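September 5, 2023
Gripper comparison in sim, long fingers against short. Continued from the March notes.

Shadi asked for a figure on whether the long parallel fingers are worth keeping on the first arm. The March runs were done with the old contact settings and can't be used, so everything below is new. Scene is the living room one, both arms loaded, same controller on each. Physics step unchanged from what Hussam left in the config.

Setup
First arm: long fingers, Clirnier model, imported from the supplier file. Masses corrected by hand. The file had the finger mass entered per pair and the importer read it as per finger.
Second arm: short fingertips, our own Gitar version.
Grip force limit set to the same value on both. Close speed the same. Wrist gains copied from the second arm to the first, then halved on the roll axis after the first few runs rang badly.

Runs
358 attempts per gripper, started from a seeded list so that Nadine can repeat them at Stastham. Target is a block with flat sides. Pose is varied in yaw and offset only.

Long fingers: 19 failed. Most are slips at the tip with the block turned near the limit of the yaw range. The fingers spread under load at the far end, so the faces are no longer parallel when contact is made. Closing deeper fixes it but then the palm fouls the block.
Short fingertips: fewer slips, more missed approaches. I have not separated the planner failures from the grip failures yet, so no number goes here until Leen's script has been over the logs.

Contact solver was capped at 900 iterations. It hit the cap on 169 steps in the long finger set, nearly all of them at first touch. Raising the cap made no difference to the outcome of the four runs I repeated, only to how long they took.

Camera
Spent the rest of the morning on the onboard view. The horizon is well off level when the base is yawed, and Bimla thought the mount transform had been applied twice. Checked: it is applied once, but the roll term has the wrong sign in the Nouri config.

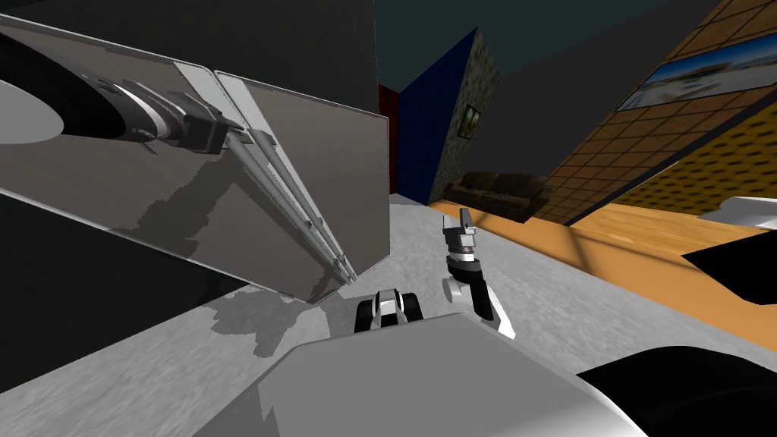
With the sign corrected the offset between the commanded and reported tip position drops, though the long fingers still read short in depth. I suspect the tip frame in the supplier file sits at the finger root. Will measure it against the mesh before changing anything.

Also noted: self-collision is switched off between the first forearm and the body housing. It must go back on before any two-arm runs — the planner will happily route through the housing otherwise.

To do
Tip frame against mesh (me).
Split planner and grip failures (Leen).
Repeat the seeded list with the corrected camera transform, both grippers.
Ask Shadi whether the block set can include something round. Flat sides favour the long fingers and I don't want to report on that alone.
Commit the gains. They are still only on my machine.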